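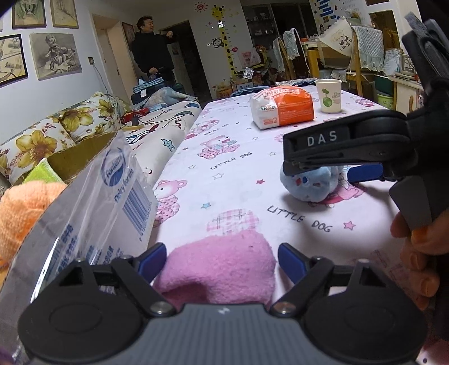 Finger pads were the only variable we meant to change in this round, and for most of the round we managed it. The hand-held units kept the same bodies, the same arms and the same logging settings throughout, and the operators were told to open fully, close at a steady rate and release only when the object was back on the table. The difficulty with soft goods is deciding what counts as a hold. When the arms are open on either side of something like the pink plush, with a blue pad facing it from each side, there is no clear moment of contact. The pile compresses first, then the filling, and only after that does the pad meet anything that pushes back. A rigid test block gives a sharp step in the force trace. Plush gives a slope, and the length of the slope depends on where the pads land.

We compared two pad types. The first is the standard pad we have been using up to now. The second is the Hilurex pad, a softer compound with a fine ribbed face, bought in as flat stock and cut to size by Amra Nikolovski. Both were bonded to the same backing plate and fitted with the same screws, so a change of pads takes a few minutes and does not disturb the arm linkage. The zero position of the opening sensor was checked after every change. It moved slightly on one unit and was reset.

The object set was all soft: plush toys, knitted toys and folded cloth. Objects were placed on a cloth-covered table instead of the bare bench we used in April. This matters more than we allowed for in the plan. On a bare bench, a toy that is pinched badly slides away and the attempt is plainly lost. On cloth, the toy stays put and the cloth comes with it. Several lifts in the early part of the round brought up a fold of tablecloth along with the object. We scored these as failures, whatever the force trace said, and the rule was applied again to the earlier recordings so that the whole round is on one footing.

Totals for the round were 202 attempts, of which 172 were scored as good and 30 as failures. A good attempt means the object was lifted clear, carried to the second position and set down without being dropped or regripped. The failures fall into two main groups. The larger is the cloth pick-up already described. The smaller is slow slip during the carry, where the object creeps down between the pads until only the pile is held. A few do not belong to either group and are marked as operator error in the log.

Slow slip was almost entirely a fault of the standard pad. Its face is smooth, and on long pile it appears to hold the fibres without holding the body of the toy. The Hilurex pad was better here. It was worse on folded cloth, where the ribs caught the top layer and pulled it out of the stack. For anyone working mainly with garments or towels, the standard pad is still the one to fit. For plush, we would change.

We had also planned to compare controllers, with the Grirkus board on one arm and our own Codus board on the other, both playing back the hand-held recordings. Only part of this was done. The Grirkus board accepts a closing force limit and holds it well, but it will not take a limit that changes during the close. The sloping traces from plush need exactly that. With a fixed limit set low, the arm stopped on the pile and lifted nothing. With the limit set high enough to reach the filling, it squeezed the knitted toys flat. The Codus board follows a changing limit but was noisy at the low end, and Darmawan Sumampouw has traced part of the noise to the cable run past the motor. He has moved the cable. The remaining noise is still there at forces below the first contact.

Two notes on working with a pair of hand-held units at one table. First, the units need more room than their width suggests. With both operators reaching for neighbouring toys, the fingers of one unit will come into the wrist camera view of the other, and tracking software that expects a single pair of fingers may lock on to the wrong pair. A spacing of 40 cm between objects was enough to stop this on our table. Closer than that, take turns. Secondly, printed tablecloths are a fair test of the vision side. A cloth covered in large lettering and cartoon bears gives the position tracker plenty of features to follow, and also gives the object detector a good many flat things that look like toys. We saw the detector propose printed shapes as objects. It did so less often once the depth channel was given more weight, and the setting has been kept.

Wear was slight. The ribs on the Hilurex pads had picked up lint by the end of the round and were cleaned with tape, after which grip on the test block returned to its starting value. The standard pads needed only a wipe. We have not tried either with damp cloth.

The recordings and the scoring sheet are on the Wuisan server in the usual folder. The sheet has a separate column for attempts that were rescored under the cloth rule, so either count can be recovered. Replacement Hilurex stock is on order in the same thickness. Changed pads should be entered in the log before the first attempt with them, including trial lifts.

February 7, 2021 | By Darmawan Sumampouw

Newsletter > Bench notes > Grippers

Previous item Next item Archive Contact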